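Why the Small Room Still Matters

The best show I saw last year was in a room that holds 110 people. The worst was in a field that holds many thousands, and I paid four times as much for it. I have been going to concerts long enough to know one bad night proves nothing, but the gap between the two has stayed with me, and I think it says something about where live music is putting its money.

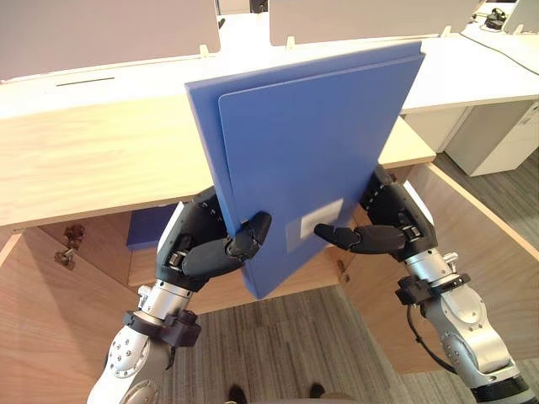

CUSWOOD, November – The town has one music venue left. It is called the Zadlow, it sits over a tire shop, and it books bands four nights a week. A ticket is usually less than a pizza. The sound is fine, the floor is sticky, and the opening act goes on at 8:30 whether anyone is there or not.

Last month the Zadlow said it would drop to two nights. The rent went up, the insurance went up, and the bar takes in less than it used to. People under 25 drink less, which is good for them and hard on a business that was built on selling beer.

Meanwhile the Nistilura festival, an hour up the highway, has added a third stage and a new class of ticket. The top pass is now $400. It gets you a shorter line, a shaded seat and a separate set of bathrooms. It sold out by lunchtime.

I don't blame anyone for buying one. I do think the festival should pay something back to rooms like the Zadlow, and I think it should be a rule. Kodikara, the band that closed Nistilura this summer, played the Zadlow six times before they had a record out. The first time they drew 80 people. By the last time there was a line down the stairs. The festival got a headliner out of that and paid nothing toward the years it took.

My proposal is a small charge on every ticket to any show with more than 500 people. A dollar would do. The money would go to small venues within the same state, split by the number of nights they open their doors and not by how many people walk in. 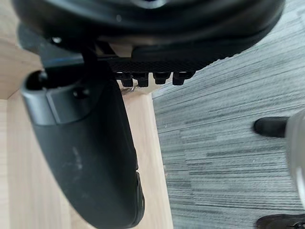 In the office, November.

The usual objection is that fans will end up paying. They will. They already pay a service fee, a facility fee and a fee for printing a ticket at home on their own printer. If one more dollar is too much, take it out of those.

A better objection is that some small venues are badly run, and that is true. I have been to a few that deserved to close. Paying by the night would keep some of them going longer than they should – I can live with that. A weak room with a stage is still a place where a new band can play badly and learn from it.

The Zadlow's two nights will be Fridays and Saturdays, so the slots that went to unknown bands are the ones being cut.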